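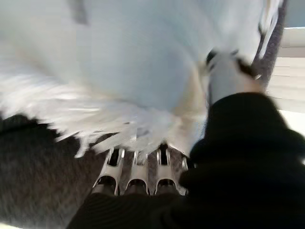 In February I went to the open day of Brotel, the small type studio in Usden. I have used their fonts on this website for a long time, and I wanted to see where they come from. I travelled with Krum Angelovski, who makes websites for hotels and has strong opinions about line spacing.

The train arrives at the lower side of the town and from there you walk up the hill. We were early, so we drank coffee near the station and Krum read me the menu, which was set in four different typefaces, one of them for the prices only.

Brotel has two rooms on the first floor above a shop for bicycles. Mimoza and Stojan Radonjić started it together. Mimoza draws the letters. Stojan does the part which I understand better, that is, the files: hinting, kerning tables, and the cutting of the big fonts into smaller ones so that a web page does not need to load Greek when it shows only English.

The first talk was by Mimoza, about Pamasico, their text face. She had pinned the drawings of the lower case "a" on the wall in the order in which she made them, 15 of them. I looked at the ninth and the tenth for a long time and I could not find the difference. She showed me: the bowl is a little lower. At 16 pixels you will never see it in one letter, she said, but in a paragraph the page becomes calmer. I wrote this down, and in the evening I tried it at home with my own text. I believe she is right, but I also wanted to believe it, so I am not a good judge.

She also explained why Pamasico has such a wide space between words. It was drawn first for a bus timetable, where people read standing and in bad light. When they later made the web version they wanted to reduce the space, and then left it. I always thought my columns looked a bit open with this font. Now I know that it is in the font, and I can stop changing my style sheet.

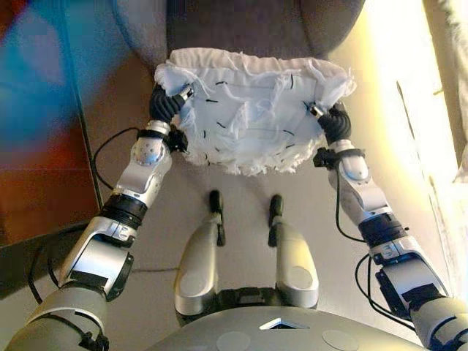

White ruffled fabric, held above a grey floor.

After a break Stojan showed the technical side. He opened one page of a newspaper website and removed the fonts one after another, and we watched how the text jumped each time. The worst moment is when the fallback font is wider than the real one, because the whole page moves down while you are already reading. His advice was simple: choose the fallback with care, correct its size in the style sheet, and load only the weights you really use. On my website I was loading 7 weights. I use three. I did not raise my hand when he asked who does this, but Krum raised it for me.

Somebody asked about variable fonts. Stojan likes them, but he said that for a small site with one regular and one bold, two ordinary files can still be smaller than one variable file. You have to measure it. He did not want to give a general rule, and I liked that.

The best hour for me was with Eirlys Nicholas, who came to speak about Welsh on the web. She showed how often the circumflex on "w" and "y" is missing from a font, so the browser takes this one letter from another font and the word looks broken. I come from a language with its own marks on the letters and I know this feeling very well. She has a test page with up to 200 words and she sends it to every designer who says that his font supports "all European languages". Tihomir Tomić, who was sitting next to me and sets school books, asked her for the address before she had finished. 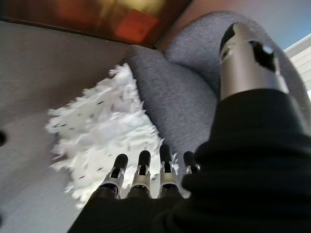
There was also a table with printed samples, and this was my only small complaint. The samples were beautiful, but for web fonts I would prefer to see them on a bad screen, for example on an old telephone. Stojan agreed and brought his old laptop from the other room. On this laptop Pamasico Light almost disappears. He said they know it, and that he tells people not to use the Light below 20 pixels, and that people do it anyway.

They sell a specimen printed by Hordiienko, in two colours, sewn with thread. I bought one, although I will probably never print anything with this font. It shows the numerals in a long table, and the old-style ones are nicer than I remembered. I will try them in the dates on this blog. If the dates look strange to you next week, please write to me.

Some practical notes if you want to go. The open day is free, but you must write to them before, as the rooms are small. The talks were in English. The stairs are steep and there is no lift. The last train back leaves at 15 minutes past nine, and we nearly missed it - Krum had stopped to photograph the sign of a pharmacy.

Recent posts
Why my headings are smaller now
Fallback fonts, a second attempt
Three weeks with a dark background
Quotation marks in four languages
A letter to readers who print this page

Contact | Copyright: text may be quoted with a link | Back to top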